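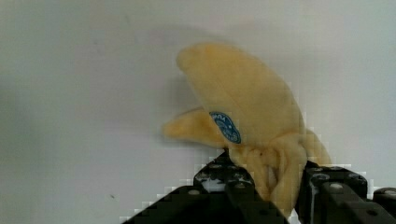

Grasp-held check keeps going false with soft objects, wrist cam, software only please

I'm trying to sort out the "is it still holding something" test in our pick and place stack and would like opinions before I rewrite it. The planner asks perception for a yes or no at 30 Hz, and if it gets a no it aborts the carry and goes back to the search pose. With rigid parts it's fine. With the plush banana it drops to no in the middle of a carry while the toy is plainly still there, bunched up between the two fingers with the peel flaps sticking out either side. The mask comes from colour, and pale yellow on a pale wall is about the worst pairing we have. The only strongly coloured thing on the toy is the blue oval label, and I'd rather not depend on a label.

Gripper width is no help on its own. The fabric squashes down so far that the reported width is nearly what I get when it closes on nothing. Raw position is 0 open to 254 closed and our empty threshold was set in February using hard blocks.

Stack is Skededum for the planning and our own perception node. Happy to post the config.

- rizwan_o

Post the config. Also, are you segmenting every frame from scratch or tracking from the moment of the grasp? If it's from scratch I'd change that first. You know where the object is when the fingers close, and the camera moves with the gripper, so the object should hardly shift in view from then on.

- koalabyte

Every frame from scratch. Config:

held_check.source: mask_only
held_check.rate: 30
held_check.min_consecutive_false: 1
mask.colour_space: hsv
mask.roi: full
gripper.empty_position: 240

- rizwan_o

min_consecutive_false: 1 is your abort. A single bad frame and the planner bails. Put it to 24 and see how many of the failures go away before you touch anything else.

- Prokia_user

Disagree with 24. That's most of a second at 30 Hz. If you really have dropped it the arm carries on to the bin with nothing in it and then logs a successful place. I've had to clean up a dataset that was full of those.

- humaira.shaikh

Depends on what a false abort costs you versus a false success. In our cell a false abort means a full re-home, so I'll take the delay.

- Prokia_user

Sure, but he hasn't said he's in your cell. Rizwan, what I'd do is crop the ROI to a box just above the fingertips and compare it against a reference captured at the moment of grasp, using edges or texture and leaving colour out of it. The gathered bit at the fingers has plenty of creases in it and those give you something to match even when the upper part is washed out. Then combine that with gripper position, and only call it dropped when both say so.

- humaira.shaikh

"Both say so" won't work for him. He already said position reads nearly empty on the plush, so position always votes dropped and he's back to vision alone.

- koalabyte

Fair point. Use the change in position after the grasp settles, then. If something soft slips out, the fingers usually close up a bit more. It's a small step but you can look for it.

- humaira.shaikh

Only if the controller keeps applying force during the carry. A lot of drivers stop the motor once the target current is reached and hold position, and in that case you'll see no step at all. Check which mode yours is in.

- koalabyte

Checked. It was in hold position. I've switched it to keep squeezing at low force, and the step does show up when I pull the toy out by hand. It's only a few counts, so empty_position at 240 was never going to catch it.

Another thing I noticed while looking through saved frames is blocky compression along the edges of the black fingers against the wall. Staircase pattern, quite obvious once you zoom in. Could that be upsetting an edge-based match?

- rizwan_o

Yes, quite possibly. Those blocks are edges as far as a detector is concerned, and they can change from frame to frame. Mask the fingers out of the ROI. Or raise the stream quality if you've got the bandwidth. What are you recording at?

- humaira.shaikh

If it's the Koech driver, the default quality setting is terrible. There's a parameter for it but it's read once at startup, so changing it live does nothing and gives no warning.

- tin_whistle

It is the Koech driver, and I had been changing it live. Thanks.

- rizwan_o

Update after a day on it. Restarted the driver with quality raised, fingers masked out, ROI cropped above the fingertips, reference patch taken at grasp. min_consecutive_false is at 6 for now. Ran 119 carries with the banana and got two false aborts, both during the fast wrist rotation. Haven't tested enough real drops to say anything about the other direction.

- rizwan_o

Two during rotation could be motion blur or the lighting changing as the wrist turns. Refresh the reference slowly during the carry, but freeze it whenever the score dips.

- humaira.shaikh

I wouldn't refresh it at all. A slow slip will get learned as normal and you'll never catch it. Slow the rotation down.

- Prokia_user

Slowing the rotation costs cycle time on every pick to fix two in 119.

- humaira.shaikh

We went with the slow refresh on the Ustthorpe rig, with a cap on how far it can drift from the original patch. Works all right on towels. Can dig out the cap value if you want it.

- tin_whistle

Yes please, and the patch size if you have it.

- rizwan_o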